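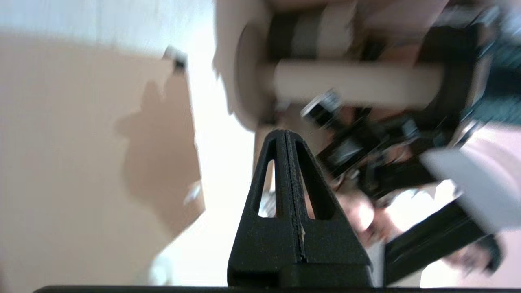

Closet clean-out before a long distance move - how ruthless were you?

Posted by mudroom_marcy
Tuesday, July 31, 2018

We close on the house in Culgate in September and I'm trying to get a head start on the bedroom closets, mostly because I can't stand looking at them anymore. My husband thinks we should pack everything and sort it on the other end. I think that's how you end up paying a mover to haul jeans you haven't buttoned since college. We've got a two bedroom now and we're going to a three, so space isn't really the problem, it's the money. Umdale quoted us by weight and I about fell over.

So how far did you go? And does anybody regret what they tossed?

plainjane_234
Ruthless! I did it in one weekend with the radio on and I don't miss a thing. If I had to think about it for more than a minute it went in the donate bag. Shoes were the worst, I had so many pairs that hurt and I kept them because they were pricey. They still hurt in the new house, I'm sure, on somebody else's feet.

Dennis Sang
I'm with your husband. We tossed a ton before our last move and then spent the whole first winter buying it back. Boots, the good umbrella, a wool coat I would give a lot to have again. You make bad choices when you're tired and there's a deadline. Pack it, move it, open it when you've slept.

mudroom_marcy
Dennis, please don't tell me that, he's reading over my shoulder lol

But you're paying to move it, right? That's the part I can't get past. Did you go by weight or flat rate?

Dennis Sang
Flat rate, Wimetti, and it was a full truck either way. So okay, that does change the math some. If I'd been paying by the pound I might have let the coat go. Probably not though.
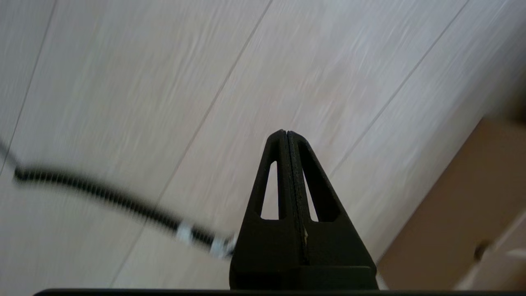
Replies: Packing and Boxes

tallgrass_ed
Splitting this part off since it's turning into a box conversation. Clothes don't weigh that much. Go look at what does: books, pans, tools in the garage, that treadmill everybody has. My wife and I went back and forth over sweaters for 2 weeks and then the scale ticket came back and it was all my records. Start with the heavy stuff and leave the closets for last.

plainjane_234
Disagree Ed, closets first. They're the easiest win and you need a win early or you quit. I started in the garage one year and just sat down on a paint can and gave up till Thursday.

tallgrass_ed
Well, you're not wrong about the garage.

mudroom_marcy
Okay so both of you are making sense, which doesn't help me any. What about boxes? I've been saving the ones from the grocery store but they're all different sizes and a few are pretty beat up. My sister swears by buying them new from Pangaribuan and says the movers treat you better if everything stacks.

Dennis Sang
Your sister has a point about the stacking. Used is fine for clothes and linens, you can't really break a towel. I'd buy new for dishes. And tape the bottoms twice, going both ways, even on the small ones.
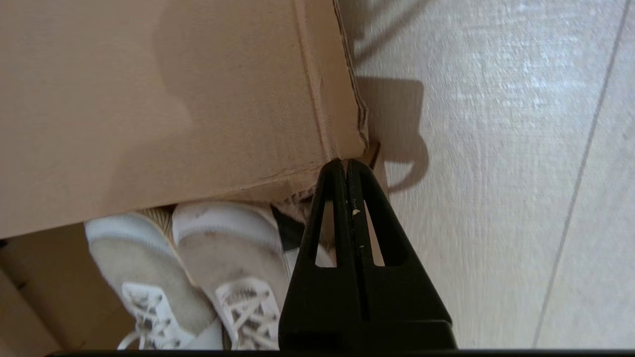 Oh, and don't put shoes in with the bedding to fill up the corners. I did that and the pillowcases came out with black scuffs all over them. Stuff socks inside the shoes, put each pair in a grocery bag, and give them a box to themselves. Write on the side, never the top, or you can't read it once they're stacked.

plainjane_234
Or get rid of the shoes ;)

Dennis Sang
Jane, I own 4 pairs. Leave me alone.

kettle_and_co
Jumping in because we used Umdale last spring. Ask them for a second estimate with somebody walking through the house in person. Our phone quote was way high, they assumed we had a piano for some reason. I would do that before throwing out one single thing.

mudroom_marcy
Ours was over the phone too! Calling them tomorrow. The donate bags are staying in the hall until I hear back, and he's already taken a sweatshirt out of one of them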